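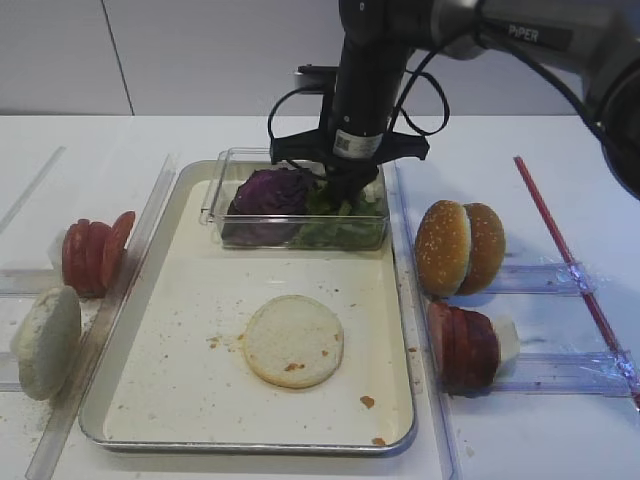
How long does the burger demonstration take to set up before visitors arrive?

Allow 40 minutes if the table is already in place. The first set-up in a new building takes longer, and the arm should be fixed down and tested the evening before.

Sevelik Open Day Guide
Section 7: Laying out and running the burger table
Revised 29 November 2022

This section is for the two people running the table, called the operator and the host in these steps. The operator stays at the laptop. The host talks to visitors and handles the food. Do not swap roles while the arm is powered.

Laying out

1. Wipe the table and let it dry. Check that the red rod and the clear rails are where you left them. If a rail has moved, put it back against the pencil marks and replace the tape at the ends.

2. Set the baking tray in the middle, between the side racks. It should touch neither of them when pushed gently with a finger.

3. Put the clear container on the tray at the far end. Fill it with red cabbage on the left and lettuce on the right. Pull the lettuce leaves apart first. Leaves still joined at the stem come up together.

4. Load the left rack. Tomato slices go towards the back and the pale patty goes nearer the front. Everything stands on its edge.

5. Load the right rack. Bun tops go at the back, side by side, with the dark red slices in front of them.

6. Lay one bottom bun on the tray, cut side up, in the near half.

Note: Crumbs on the tray do no harm. Brush them off between groups if you have time. Crumbs under the tray are a different matter, as they make it rock.

Caution: Keep hands off the table from step 7 onwards. The host should stand to the side, where the operator can see them.

Starting the arm

7. Switch on the arm and wait for the laptop to show that it is ready.

8. Open the Rernel program and choose "Table, day layout". Do not choose "Table, test layout". The test layout expects the container in another position and the fingers will come down on the rim.

9. Run the arm once through its path at slow speed with the gripper open. Watch the cables at the wrist. They should hang in loose loops on both sides and never pull tight.

10. Stop the arm above the container and look at where the fingers are pointing. The leafy greens should be within easy reach of them. If they would meet the side of the container, move the container and leave the program alone.
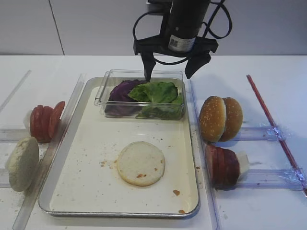 Running a visit

11. Bring in one group at a time. Seven people can see the table properly. Ask any others to wait by the Bavero display.

12. The host gives the short talk first, before anything moves. Two minutes is enough. Say what the arm is going to pick up and ask visitors to stay behind the floor line.

13. The operator says "moving" out loud and starts the run.

14. If the gripper misses a leaf, let it try again. Stop the run after 3 misses in a row, loosen the lettuce by hand with the arm paused, and start again from step 13.

Caution: Pausing from the laptop holds the arm still but leaves it powered. If anyone crosses the line, use the stop button.

15. Take questions at the end of the run, with the arm parked.

Note: The food on the table is for show. Visitors will ask to eat it, children especially. Say no, and point them to the café in the Lindqvist building.

Closing down

16. Park the arm and switch it off at the wall. Throw away all food that has been on the table. Wash the container and tray in warm soapy water. Wipe the acrylic with a damp cloth only, as spray cleaner clouds it.

17. Write any faults in the blue book, with the time and the step number. For trouble with the arm, ring Čestmír Kopecký. For room bookings and visitor numbers, ring Sointu Hyvönen. Both numbers are inside the front cover of this guide.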